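Kerubo Langat
March 18, 2018

Right. Table day. Been putting this off since October and the thing has become a dumping ground - keys, post, pens, half of everybody's pockets.

Rule I'm trying is from the Mabula tidying group. Nothing lives on the table unless you use it AT the table. Sounds simple. Isnt. 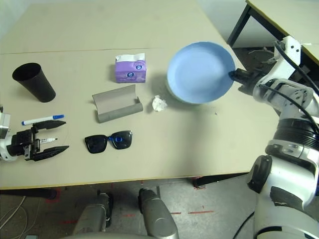
Pens are the worst of it. Muvari pen pot is full of dried up ones so the good ones never go back in. Two markers out again, one with a blue cap, and the sunglasses folded up next to nothing in particular when there's a hook by the door for them. Tissue box can stay. The scrunched up tissue can not.

Blue bowl - was going to be for keys. Then it was for keys and coins. Then batteries. You see where this goes. It's off to the kitchen shelf.

Timer set for 40 minutes, then I stop whatever state its in. Last time I carried on till bedtime and ended up re-sorting teh string drawer.

Bins go out at 5 so anything for the tip bag needs deciding before then. No maybe pile. The maybe pile is how we got here.
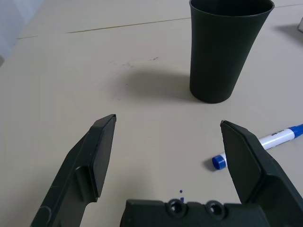

What do you wipe a pale table with so it doesn't go streaky?
Warm water, tiny drop of washing up liquid, then a dry cloth straight after.

Spray polish makes it worse imo. Goes tacky and holds the dust.

Tea now. Drawers next, if I can face them.

Comments (4)

rekano_jo: the key bowl!! ours has a tape measure in it and a plum stone

Bimeck: try the dry cloth in circles, then one long wipe end to end

hallway_tess: whats the mabula group, is it free

Kerubo Langat: yes free, just ask to join

Recent posts
Hooks by the door, one month on
What I keep in the string drawer
Airing cupboard, before and after

© 2018 Kerubo Langat | Contact | Back to top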